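Wednesday, February 2, 2022
Bench notebook, picking cell. Equipment planning for the spring order.

Long entry today, sorry in advance to whoever reads this after me (Seung-woo, that means you, and thank you for the coffee). I promised I would write down everything we talked over before the purchase request goes in, so that in March we are not standing at the whiteboard trying to remember why we picked the thing we picked. I have done that to us before and I would like to be kinder to everyone this time.

Starting with the arm, because that's the big question everybody asks first. I keep going back and forth but I have landed on keeping the KUKA for at least another budget cycle. It does what we ask. The reach is more than we need for two bins side by side on a table, and the repeatability is far better than anything else in the chain, so any money spent on a newer arm would buy us a nicer looking cell and the same number of dropped objects. I know Seung-woo would love one of the little collaborative arms, and I would too, they are lovely to work next to, but we'd have to redo the mount, the safety paperwork, the driver and most of the calibration scripts. That is a spring gone. If the group wants a second cell some day, then yes, a small arm, and I'll happily reopen this page.

So, arm stays. Service contract has to be renewed though, and I had forgotten that completely until I found the letter under the torque wrench. Put it on the request as its own line. Last time it was folded into "misc" and it got cut, and then we spent a very nervous few months hoping.

Grippers. This is where I want the bulk of the money to go. The current fingers are at the end of their life in my opinion, and I would sooner replace them on our own schedule than on theirs. We have two quotes in hand:

Pikero sent a full parallel gripper with swappable fingertips. Nice people, quick to answer, good drawings. It is the dearer one by a good margin, and the lead time is 10 weeks, which I find painful. The fingertips come as a pack of 4 and can be reordered separately, and that is the part that really won me over. I am tired of casting our own and having every batch come out a bit different.

Stasness sent a cheaper one. The gripper itself looks fine on paper. What I don't like is that the fingertips are bonded on, so when they wear you send the whole jaw back. I called to ask how long that takes and got a cheerful answer with no number in it. I wrote "no number" in the margin of the quote and underlined it, and I'm writing it here again.

My lean is Pikero, one unit, with two spare fingertip packs. Seung-woo's lean is Pikero as well but with a spare gripper body on the shelf, and his argument is a good one: if the body goes, the fingertips in the drawer are no help to anybody. I said I'd ask whether there's a discount on the second body. Haven't asked yet. Doing it tomorrow morning before I get pulled into something.

Cable dressing. I want to make a plea for this line because it is small and it always gets struck. The loop around the wrist is a homemade job with ties, and it has served us well, but we plan our motions around it, which is backwards. There are poses we could use in the far corners of the bin that I have blocked off in software purely so the bundle doesn't get pulled. Proper dress pack, proper clips, a swivel at the flange. Tak has a kit that should fit our flange pattern (I measured twice, and then Seung-woo measured, and we all agreed, which was a pleasant surprise). Price on their sheet is $823 before shipping. I'd take that over almost anything else on the list, if I'm ranking by how much easier it would make an ordinary day.

Software seat for Kudinero, the scheduling and logging tool. We're on the trial, and it has been good for keeping track of which object set went with which run, something I used to do in this very notebook with arrows and a lot of crossing out. The question is one seat or 2. If only one of us has a login then the other one will write things on sticky notes, and I know this because I am the other one. I've put down 2.

Now the table, and I'd like some thought given to this because it's where I think we could be a bit more grown up without spending very much. Everything is held down with bar clamps at the moment. They're good clamps and I have nothing against them, I own several at home. But each time we take the bins off to clean and put them back, there is a small shift, and then we recalibrate, and there goes the morning. What I'd like is a flat plate with dowel holes, so the bins drop in the same place each time and a pair of toggle clamps holds them. The machine shop can do it from stock we already have. I've sketched it on the facing page. Please forgive the sketch. The dimension on the left side should be read as "ask me." 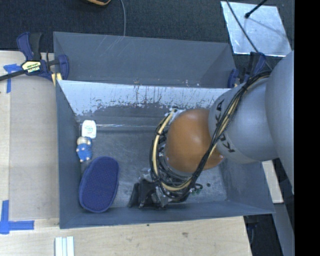

If we do the plate, then the tape corners can go too, and we can scribe the lines in properly. Seung-woo pointed out that tape is easy to move and scribed lines are not, and that we've changed our minds about the layout more than once. Fair. Compromise: scribe the bin position, leave the side area as tape until summer. I am content with that.

Bins themselves. I'd like fresh ones, or at least one fresh one to compare with. The inside walls are scratched up, and under the bright light the far wall is hard going for the depth camera, patchy in a way that changes with the angle. I don't know how much of our trouble is the wall and how much is the camera, and I don't think we should buy a new camera until we know. A bin costs next to nothing beside a camera. So: buy bins first, run the same object set in old and new, compare, and only then open the camera conversation. I'm writing it plainly because I can feel myself wanting the camera. Seung-woo, if I bring up the camera before that comparison is done, please point me at this page.

A related thought, which came up over lunch: matte liners. A sheet of something dull and gray laid against the far wall. It might catch on the fingers, and it would need replacing, but it would let us try the idea for almost no money before the new bins come. I'll cut one from the roll in the back cupboard and see how it sits.

Object set. We need a line for this and we never have one, we just bring things from home and then wonder why the set keeps changing. I'd like a modest standing amount for odd shapes: little figurines, flat slippery things, soft things that fold, small packages with print on them. Buy duplicates! When one goes missing or gets squashed, the series is broken, and we can't always find the same thing in the shop again. A labeled box with a lid for each set. I would be very happy with a labeled box with a lid.

Lighting. Leaving it alone. I had a panel on the list and I took it off. The light is strong enough, it's the surfaces that want attention.

Emergency stop. The second button on a long lead, so whoever is at the far side of the table has one within reach. This isn't up for discussion as far as I'm concerned and I'll pay for it from the consumables line if I must.

Order of priority as it stands tonight, which I reserve the right to rearrange once I've slept:

Service contract renewal
E-stop on long lead
Gripper plus fingertips (Pikero), second body if the discount is decent
Dress pack (Tak)
Dowel plate, machine shop hours only
New bins
Kudinero seats
Object set allowance
Camera: parked, see above

Things I still owe people: a call to Pikero on the discount and on whether the lead time can be shortened if we take the standard flange. A polite no to Stasness, or at least a polite not yet. The sketch redrawn so that the shop can read it. Seung-woo Choo's name on the request next to mine, spelled correctly, after what happened with the last one.

He is checking the payload numbers with the heavier gripper and the dress pack together. My own sum says we have room to spare, but I did it on the back of the Tak price sheet with a dull pencil, and I would feel better with a second pair of eyes on it. If he comes out with something different we go with his and I'll amend this page in red.

Also we are nearly out of zip ties. Large black ones, the small ones are fine.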